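Gripper Trials, Bench Two: Glassware Week

We have now put two grippers through the same sorting job, and I am less impressed than the brochures wanted me to be. The job is simple to say: take lab glass and small tools off a black tabletop, put them in the right bin, don't break anything. The Brandelov is a two-finger parallel gripper with soft pads. The Cuesta has three fingers and costs a good deal more. Both ran on the same arm with the same Nurenum controller, so neither side gets to blame the wiring.

Brandelov claims a reliable grip on "all common laboratory items." I would like to meet the person who picked the items. Beakers were fine when they stood upright and away from each other. Put two close together and the fingers need more room than there is.

Glass is where the camera software earns its money or doesn't. Clear beakers in white bins leave very little to look at besides faint reflections and an outline, and the depth reading tends to go straight through to the plastic behind. The vendor demo used colored cups.
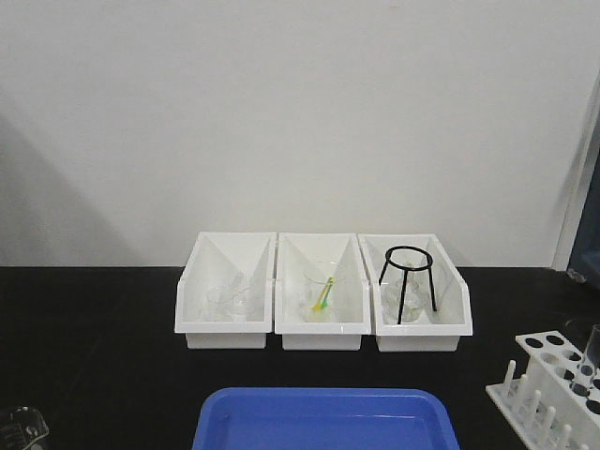
The bins have a low front lip, which we chose on purpose. It lets the wrist come in at an angle, and both grippers scored better for it. I mention this so that anyone reading our numbers knows they are flattering. With straight-sided boxes I would expect worse.

Over the full trial we logged 1,580 grasp attempts. The Cuesta made 685 of them before we pulled it for a firmware update that was supposed to fix finger drift. I can't say that it did. The drift was 58 attempts away from showing up again, on a Sunday, with the lab to myself.

Tripod stands were the surprise. Thin legs and a ring on top looked like trouble for the two-finger design, and it handled them better than the three-finger one, which kept closing on a leg and twisting the whole stand. More fingers, more ways to be wrong.

Test tubes in a rack went slowly with both. Cycle times ran up to 66 seconds for a single tube once retries were counted. I can do it faster with a cup of coffee in the other hand — and so can you.

Next is the Prekesmont suction head, which the sales sheet says will pick up curved glass at any angle. I have asked for a loan unit and kept the purchase form in the drawer.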